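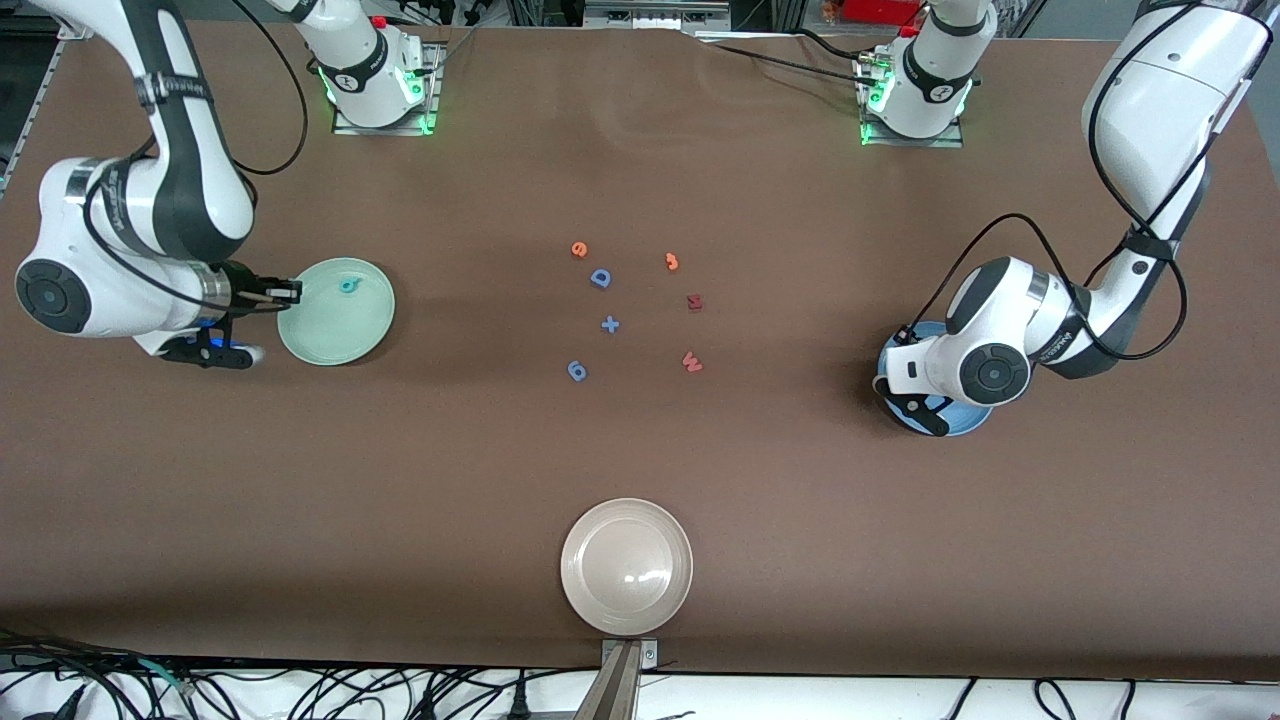 The two-arm sorting station at the Agyeman laboratory, Brilham Technical Institute, with foam letters and dishes set out on the table.

Two-Arm Station Returned to Limited Use After Gripper Fault

12/15/21

Brilham Technical Institute has returned a two-arm robot station to limited use following an internal review of a gripper fault that stopped work at the Agyeman laboratory in June. There were no injuries. One gripper finger was bent, and a dish was broken.

The station is used for sorting trials in which the arms pick up small foam letters and symbols and place them in plates and bowls. It is operated jointly by the institute and its partner campus at Drividstead under the Nerneo project, which studies how two arms can share one table without a barrier between them.

According to the review, the fault occurred during a planned series of 200 sorting cycles. On cycle 97, the left arm was lowering toward a bowl when its gripper failed to report that it had closed. The control program read the missing signal as an open gripper and repeated the lowering motion. The fingers met the rim of the bowl and continued to press until the operator used the emergency stop.

The arm's own force limit did not act in time. Reviewers found that the limit had been raised during earlier calibration work and had not been set back to its normal value before the trials began. The change had been entered in the calibration record but did not appear on the checklist used by operators at the start of each session.

The missing signal was traced to a worn connector on the gripper cable. The cable had been fastened too tightly along the upper link, and repeated bending at the elbow had loosened two of the pins. A similar cable on the right arm showed early wear and was replaced at the same time.

The laboratory examined 436 session logs from both campuses to determine whether the same fault had occurred before. It identified 11 sessions in which the gripper signal dropped out briefly and then recovered. None of these led to contact with a dish or with the other arm, and none had been reported, as the program resumed without showing a message to the operator.

Several changes are now in effect. The program halts both arms whenever a gripper signal is lost and cannot be restarted until an operator has inspected the table. Force limits are locked during trials and are displayed on the operator's screen. Gripper cables must be checked by hand before the first session of the day, and the cable on each arm has been given more slack at the elbow.

Until further notice, the station will run at reduced speed, and staff are to remain outside the marked floor area while either arm is powered. Drividstead has adopted the same rules for its own station.

A decision on full-speed operation will be made once the reduced-speed trials have been completed and their logs reviewed. Staff and students who notice a gripper pausing or repeating a motion are asked to stop the station and file a fault report with the laboratory office before continuing.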